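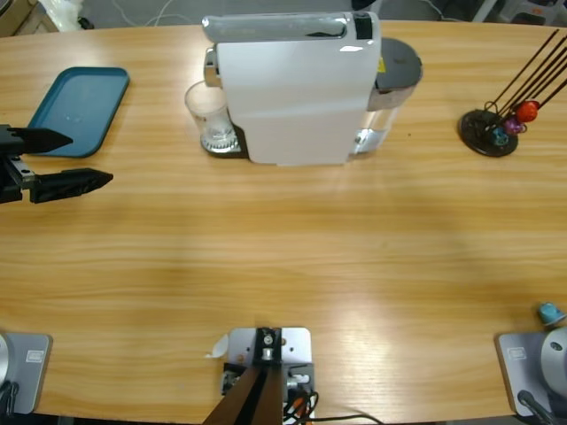
Drostden Works Social Club

New coffee machine in the Varnau room

The old filter jug has gone and the club now has a capsule machine, paid for out of the October raffle. It is the white one with the lever on top. Capsules are on the stand to the right, and the blue tray is for carrying drinks back to your seat.

The water tank is on the side of the machine and lifts off for filling. Please use the cold tap only and put the grey lid back on afterwards. Glasses go under the spout on the metal grille. If you use the last clean one, wash a few more.

Coffees are 20p each until the end of the month. Put the money in the tin in the Poirier room, as we have no till on this side. Used capsules go in the bag under the sink. Members who want decaf should add their name to the list by the door before the next order goes in. The room is open from 7 on club nights.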